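Padstead to mark site of its segregated swimming pool

For most of his childhood, Shafiq Ranasinghe crossed the parking lot behind the Padstead library without knowing there was a swimming pool under it.

The town filled in the Junanley Street pool in the summer of 1963, after a court told it to let Black residents in. It was one of two public pools in Padstead. The other was sold to a private club the same year, and the town has not had a public pool since.

Next month a marker will go up at the edge of the lot. The town council approved it on a vote of 6 to 1, along with money for a small exhibit inside the library. The exhibit will have photographs, pages from the council minutes of the time and recorded interviews with people who grew up on both sides of town.

Ranasinghe, now a graduate student in history, came across the pool in a box of old water bills while he was looking for something else. The bills for Junanley Street stopped in July. A work order in the same box called for 260 truckloads of dirt.

He spent the next two years looking for people who remembered it. Many had moved away. He found some through church directories and others through a notice he put in the alumni newsletter of the old Ung School, which served Black students until the county closed it. In all he recorded 36 interviews, some of them only a few minutes long.

Several people told him they had learned to swim in Jiso Creek, below the mill, because it was the only place open to them. The creek was deep in spots and had no lifeguard. At least one child drowned there in the 1950s, according to a burial record and the memories of three people who were in the same grade.

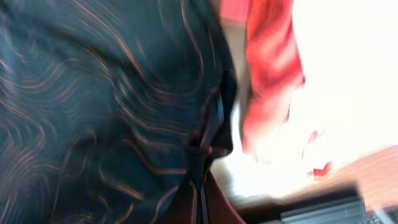

Shafiq Ranasinghe said most of the people he interviewed did not talk first about the court case or the council. They talked about the fence. Children from the Ung School walked past it on their way home, he said, and they could hear the swimming lessons from the sidewalk.

"They remember the noise," he said. "One woman told me she used to cross the street so she wouldn't have to hear it."

The lawsuit was brought by a group of parents whose names appear only by initial in the council minutes. The exhibit will give their full names for the first time, with the agreement of their families. The judge ruled for them in the spring. The council met twice behind closed doors and then voted to shut both pools, citing the cost of repairs. No repair estimate has turned up in the town files.

Other towns in the region closed or sold their pools in the same years. In Padstead, the decision was seldom discussed afterward. A town history printed for the centennial gives the pool one sentence and says that it was "retired from use."

The wording of the marker took longer to settle than the money. An early draft said the pool was closed "during a period of change." Families of the parents who sued objected at a hearing in February, and the council sent the text back. The final version says the town closed the pool so that Black and white residents would not swim together.

The one vote against the project came over its location. The marker will take up two parking spaces near the library's side door, and the council member who opposed it said he would have preferred a spot in the park.

Library staff are still collecting items for the exhibit. They are looking for season passes, swimming certificates, snapshots and anything connected with the Ung School, including programs and yearbooks. Items can be lent or donated, and staff will scan photographs while the owner waits. The front desk takes them until 6 p.m. 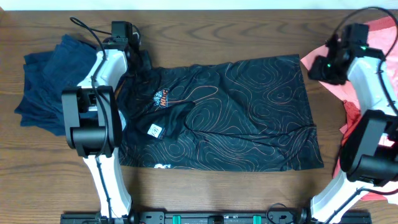

A short-sleeved athletic shirt with an orange contour-line print, on a wooden tabletop.

The recordings will be kept at the library and can be heard there on request. Families were allowed to hold back any part they did not want made public, and a few did. Written transcripts are being prepared and should be ready by the end of the year.

The unveiling is set for 10 a.m. and is open to everyone. Two of the people interviewed are expected to speak. The lot will be closed that morning, and visitors are asked to park on the street or behind the fire station.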